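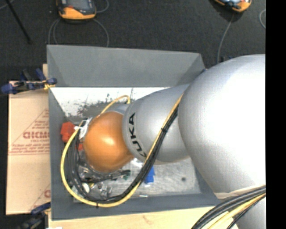
Every house is entitled to one tub of things that don't belong anywhere, a reader wrote to this magazine in February, and any house with two has stopped trying.

I have three. I read the letter over breakfast, felt got at, and went to look at them. The first is under the stairs, the second is in the cupboard with the boiler, and the third has been in the boot of the car since we moved to Tiltine, so I had been telling myself it belonged to the car. All of them hold small objects. I can't be more precise than that without tipping them out, and tipping them out is what this article is about.

The letter went on for two pages. Its writer had strong views on what the one permitted tub should be. It must be open, because a lid is a licence to forget. It must be wide for its depth. It must not be see-through, on the grounds that the contents are nobody's business, and it must not be wicker, because small screws get into wicker and are there for life. A plain grey bin with sloping sides was the recommendation, of the sort you see in the back of any place where people do proper work. Scratches on the inside were to be welcomed as a sign of use. I have since come round to nearly all of this, though it took me some time and I resented it throughout.

Most of what is written about tidying assumes that you know what you own. You are told to gather your books, or your jumpers, and to hold them one by one and ask yourself a question. This works well enough with jumpers. It is no use at all with a bracket. I have stood in my hall holding a small bent bracket and asked it everything I could think of. It might be from the blind in the old flat, or it might be holding up something in this house that hasn't fallen down yet. You don't love a bracket, and you can't give it to your niece.

So it goes back in the tub, and the tub goes back under the stairs, and the stairs go on standing up, possibly thanks to a bracket just like it.

I took the matter to Benkirane, the hardware shop on the hill, a narrow place with a bell on the door and a smell of paraffin. It is the last shop in Tiltine where you can buy one screw. At the back, past the mousetraps, there is a counter where people bring things in twists of kitchen paper and unwrap them like relics. The shop will tell you what your thing is. There's no charge for this, but you tend to leave with a tin of something out of embarrassment.

I brought a sandwich bag of my best mysteries. A grey plastic wedge was a foot off a washing machine, and not one of the washing machines I have owned. A ring with a lip on it was part of a waste fitting. The little brass thing, which I had been keeping for its looks and had half hoped was off a ship, was the end of a curtain rail. I was asked, quite kindly, whether I would like any of it put in the bin they keep behind the counter for the purpose. I said I'd think about it, and took it all home again, along with a tin of wood filler.

It is a good bin, that one behind the counter. Customers have been dropping things into it for years and other customers have been fishing them out. The man in front of me got the right knob for a cooker out of it while I waited. He was so pleased that he showed it to everyone in the shop, including a delivery driver. I went home thinking that my own bits had never made anyone that happy, and that this might be down to their living in the boot of a car.

The trade has noticed our difficulty and would like to sell us something. There are now whole catalogues of drawers for the contents of the drawer. I sent off for the Trallitz, a tower of little compartments that arrived flat in a box and cost £53, which is more than everything I meant to put into it put together. It comes with a sheet of sticky labels, already printed. There is one for fuses and one for picture hooks and one, in a cheerful typeface, for "Misc." I filled the Misc. compartment in under a minute. Then I filled its neighbour. By teatime the compartment for fuses was holding a castor, a dead torch bulb and a key, and I had lost faith in labels generally.

I will say this for the Trallitz: it looks very fine with the drawers shut. It is now in the spare room holding my partner's embroidery threads, and seems much happier.

What the tower gets wrong, I think, is the idea that a thing has to be sorted before it can be found. That isn't how anyone looks for anything. You look for a thing by putting your hand in and stirring. You know it by its colour, or a corner of it sticking up in the heap. If the thing you want is bright red, you are laughing. If it is black or grey, you may be there until supper. There's a case for painting one end of everything you own, and I offer it to the manufacturers for nothing.

Stirring needs room, and this is where the letter writer was right about width. My under-stairs tub was a tall one, bought for wrapping paper. To find anything at the bottom you had to go in up to the shoulder, with your cheek against the rim, feeling about like a vet. Anything heavy had sunk. Anything light had risen. Drawing pins were distributed evenly throughout. A shallow, wide bin spreads the stuff out so that most of it is on show at once, and if the sides slope then the odd bits slide down towards the middle when you want them against the wall, and lodge against the wall when you want them in the middle. You can't have everything. But you can see it, which is an improvement on the shoulder method.

I bought mine in Detby. You take the 402 to the end of the line and walk back past the tyre place to a yard that sells off fittings from closed-down premises. They had bins in every size, stacked inside each other so tightly that getting one free took two of us and some language. It cost £5. It was scuffed all over the bottom, and I asked whether there was a cleaner one. There was, but it was £9, so I thought of the letter and welcomed the scratches.

On the bus back I sat with it on my knees. An old boy across the aisle asked what it was for. I told him it was for bits. He nodded for some time. He had a biscuit tin, he said, and before that his father had had the same biscuit tin, and there was a hinge in it that neither of them had ever dared throw out. He got off at the hospital. I was sorry not to hear more about the hinge.

The great tipping-out took place on an old sheet on the living room floor. I had allowed an hour. There are stages to it, and I suspect they are the same everywhere. You begin briskly, with a bag open for rubbish. You find a photograph-frame stand with no frame and throw it away and feel marvellous. Then you find a small toy wheel and sit down. After that you are no use to anyone. You are trying the wheel against a lorry in the loft, and someone has called up to ask if you know there's a sheet all over the floor.

My rule in the end was a poor one but I have kept to it. If I could say what a thing was, it had to go and live with its own kind, bulbs with bulbs and keys on the hook. If I could say what it was and it was broken, out it went. And if I had no idea what it was, it went in the grey bin, in honour of my ignorance, to wait. The effect is that the bin now contains only mysteries. It is much the most interesting object in the house and visitors make straight for it.

One of them identified something within the week. It was a flat metal tongue with a hole at one end, and it was off our own back gate, which has been tied up with string for 5 years. It went back on with a single screw from Benkirane. The gate now shuts with a click, and the dog, for whom the string had been a mere formality, is taking it badly.

The wrapping-paper tub has gone back to wrapping paper. The tub from the boiler cupboard is in the shed with potatoes in it. The one in the car I haven't got to yet. I did lift the corner of the blanket the other day, at the garage, looking for the thing that undoes the wheel nuts. It wasn't there. There was a second brass curtain end, though, to match the first, so I have put the pair of them on the kitchen windowsill and am looking at rails.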